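Re: [readers] Next title: the Palumbo field guide?

On the old list a member wrote:

> Has anyone finished the Palumbo book on shore birds? I'm 50 pages in
> and the colour plates are lovely, but the text is slow going. Is it
> worth keeping for the group, or should we go with the Volach one?

I finished it last month. The first two chapters are the slowest. After that it settles into one species per chapter, 28 of them, and you can read those in any order.
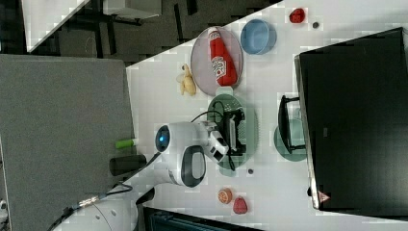
The Volach book is shorter and more of a memoir. There's one chapter on what gulls steal from picnics. I enjoyed it, but I don't think it would give us a full evening's talk. The library at Grarkholm has more than 34 copies of the Palumbo across its branches, so borrowing shouldn't be a problem.

My vote is to keep the Palumbo and skip to chapter three. 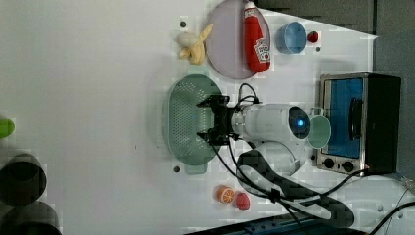
Ilteo
List moderator, Grarkholm Nature Readers

If we do switch, please tell me before the end of January so I can cancel the holds. The paperback has a different page order from the hardcover, so give chapter names when you post. I've also got a spare hardcover, with a worn spine and grey cover, if a neighbour of the library wants to pick it up.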